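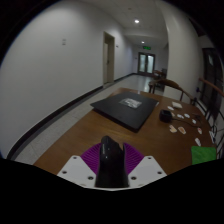 The table in the corridor.

I gave Jekirness 200 pages. That's my rule for anything long, and at 792 pages this one is very long. By page 200 I still couldn't have told you what the main character wanted, but I kept going, mostly because three different people had told me the second half "pays off." I'd like a word with those three people.

For anyone who has missed the fuss, Jekirness is the new doorstop fantasy by Nam-gil Kang, set in a flooded city where the dead can be hired back to finish jobs they left undone. I'll admit that's a great hook. I read the jacket copy in the store and bought it on the spot, in hardcover, like a fool. The trouble is that the hook gets used properly maybe twice. There's a stonemason early on who comes back to finish a bridge and can't remember why he cared about it, and that chapter is so good I read it again the same night. Then he's gone, and we get a trade dispute.

So much trade dispute. I have nothing against politics in fantasy, I like it when someone has thought about where the grain comes from. But there is a council meeting in the middle of this book that starts on page 381 and I swear I was still in it two train rides later. Everybody in the room talks in the same clipped, weary way. If you covered up the names you'd have no idea whether it was the harbor master or the duchess or the guy who brings the wine.

And can we talk about the blurbs? The back cover has the word "unputdownable" on it. I put it down constantly. I put it down to fold laundry. One of the other quotes says it "reinvents the genre," which I have now seen on four books since the spring, so the genre must be getting pretty tired of being reinvented. I don't really blame the authors who write these things, I assume it's all favors, but I do wonder who still buys a book because of them. (Me. I do. See above.)

The romance is the part everyone online seems to love, and I just didn't see it. Oru and Damovell hate each other for most of the book, get stuck in a bell tower overnight, and come down in love. What happened in the tower? We don't know, the chapter ends at the door. I'm not asking for anything steamy, only a conversation! One scene where one of them says something that surprises the other. People are making playlists for these two and I feel like I was handed a different edition.

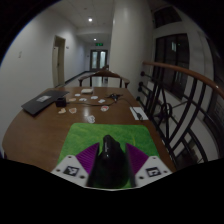 Near end of the table, green mat.

To be fair to Kang, the writing itself is often lovely. He's very good on water, and on smells, and on what it's like to be tired after real work. The sections narrated by the dead are all in present tense, which I expected to find annoying and didn't. There's a short bit where a drowned baker tries to explain to her son that she can't taste anything now, and she keeps asking him what the bread is like. That got me. If the whole book had stayed down there with the bakers and masons I'd be one of those people pushing it on strangers.

It also needed a map. I know, I know, fantasy readers and their maps. But when half your plot depends on which canals are blocked, I need to know where the canals go. I drew one myself on the back of an envelope and by the siege it was wrong.

Then the ending, and I'll stay vague. There's a twist concerning who has been paying for the dead. I guessed it before the council meeting, and I am terrible at guessing twists. What bothered me more was that once it's out, hardly anyone reacts. Oru shrugs and gets on a boat. It's plainly setting up a sequel, and I'm tired of paying hardcover prices for the first half of something.

People keep comparing it to Angeliki Athanasiadis's Berrada books, and apart from both having a lot of rain I can't work out why. Those books are mean and fast and funny. The longest of them would fit inside Jekirness with room left over for a novella. If you haven't read them, start with Flameck, which is technically the second one but is much better than the first and explains everything you need.

Will I read the sequel? I said no out loud when I closed the book, and then I looked up when it's coming out (next October, allegedly). If the library gets it, maybe. I'd want somebody to promise me the stonemason is in it.

Two and a half stars, and one of those is entirely for the baker. My copy is going to my sister, who loves a council meeting.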